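4. Setting out your sorting point

1. Choose a flat spot within reach of the kitchen, out of direct sun.
2. Empty every container before it goes in. A quick rinse is enough.
3. Keep cans and cartons apart if your area collects them separately.
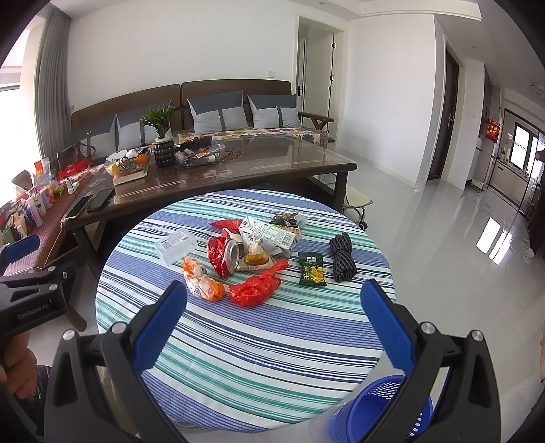
4. Fit the Rulard liner with the printed side facing out and fold the top edge over the rim by 4 cm.

Note: liners hold 10 litres. Change them when three-quarters full – the handles won't tie otherwise.

Caution: never put batteries in the liner.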